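The Summer Mat

The mat came in a long cardboard tube from a company called Tevach, and it cost more than I was willing to admit to my sister. The listing said it had 2,000 bamboo tiles, threaded by hand, and that it would lower the temperature of any sleeper by 3 degrees. I asked what that meant. Lower it from what? A person who is three degrees cooler than she ought to be belongs in a hospital.

My husband said it was a figure of speech. He is an easy man to sell things to. In February he bought a jar of Zurura powder that was supposed to keep moths out of wool, and by spring we had a jar of powder and a sweater with a hole in each elbow. He said we should have seen it without the powder. I have been married to that argument for 31 years.

So we unrolled the mat over the flowered sheet, and I lay down on it in my clothes with my shoes off.

"Well?" he said.

"It's like lying on a chocolate bar."

"But cool?"

It was a little cool. I said I'd need a few nights to be sure. I slept on it that night and woke up with a grid printed on my shoulder, and he looked at the grid and said it was good for the circulation. I asked him who told him so. He said it was on the tube.

That was the week his brother was coming through Salinas and wanted him along for the drive south, thirteen days there and back. They had been planning this drive since before either of them needed reading glasses. I didn't believe in it. I had not believed in it the year of the transmission or the year of the kidney stone, and I had been right both times. All the same I did the laundry, and after lunch I carried it into the bedroom to fold on the mat, which made a better table than it did a bed.

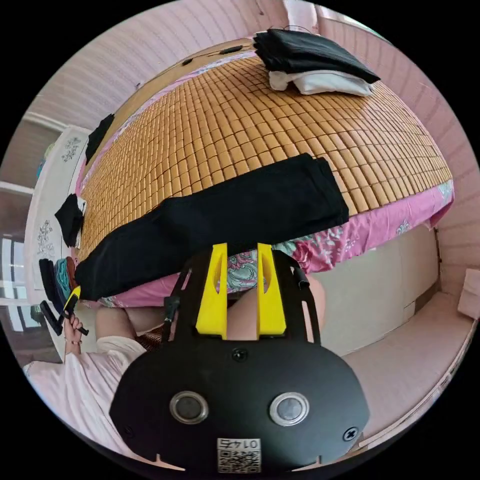

He owned too much black. I had told him so for years. Black in July, on a drive through the desert, in a car whose air conditioning his brother described as moody. I folded it anyway, the long things first, and he stood in the doorway drinking a glass of water and telling me about a motel called the Orkano.

"It has a pool," he said.

"It has a picture of a pool."

"Thirteen rooms, and every one of them looks at the water."

"Then it's a very small pool or a very strange building."

He laughed. He has never once been offended by me, and I have wondered whether that is patience or whether he simply doesn't listen. He came in and sat on the corner of the bed, and the little tiles clicked under him. He put his palm down on them and held it there.

"You could come," he said.

I said there wasn't room in the car. He said his brother had offered to put the cooler on the roof. I said I knew what his brother's knots were like. Then I said somebody had to be here for the mail, and he asked what mail, and I couldn't come up with any.

"You think we won't go," he said.

"I think you'll get as far as the gas station and one of you will want a sandwich."

"And if we do go?"

I told him that if they did go I would be very surprised, and that he should send me a postcard of the pool with someone in it. He nodded as if this were a reasonable condition. Then he picked up a shirt and started folding it himself, badly, with the sleeves on the outside. I let him finish and waited until he'd gone down the hall before I did it over.

His brother was supposed to come at six in the morning. At twenty past there was no car. My husband sat on the front step with his bag between his feet, and I stood behind the screen door in my robe with the coffee, not saying anything, which he told me later was the loudest he had ever heard me. I had my remark ready. I'd had it ready since the night before.

The car came around the corner at six thirty-five with the cooler already on the roof, tied down with what looked like a clothesline. The back seat was clear from one door to the other.

I stood there and looked at it for a while. Then I went back to the bedroom, where the mat was still on the bed. I put my hand flat on it. Three degrees, my foot. I got the other suitcase down from the closet and started looking for something that wasn't black.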